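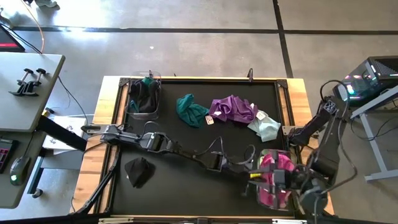 Matilde Rebelo
Staff writer, equipment and maintenance

2024-12-20

The two-arm garment sorting cell at Wirau's Dristport site is back on its regular schedule after a cable and clamp overhaul, the company said. The cell was down for four working shifts.

The work centered on the left arm. Its base is clamped to the side of the black metal frame around the table, and technicians had logged a slow drift in the gripper position over the bins. Measurements traced the drift to the base clamp, which had lost preload. The clamp was removed, the contact faces were cleaned, and new bolts were fitted and torqued in two passes. Both arms were then recalibrated against the table.

Cables on the left arm run along the outside of the segments in loops. One loop had been rubbing at a joint. It was replaced with a longer run and tied at new points so that the arm can reach across the mat to the far bin without pulling the cable tight. The cables on the right arm were inspected and left in place.

"The arm was repeating well. The base was moving under it," said Conceição Mota, maintenance lead for the cell. "We checked the joints first and lost most of a shift doing that."

The cell sorts small cloth items from a black work mat into clear plastic bins. Acceptance after the repair consisted of 539 picks with mixed fabrics and colors, including items with paper tags still attached. Wirau reported 49 missed grasps, most of them on thin, slippery cloth. No position faults were recorded.

Bin placement was also revised. The bins previously sat wherever the operator put them down. They now go to fixed positions, and the gripper approach height is set from the bin rim.

Under the new maintenance plan, base clamp torque is checked every 84 operating hours and the cable ties are inspected at the same stop. Replacement cable sets are supplied by Cardoso. A second cell of the same layout, at Hotulden, will get the longer cable run in February.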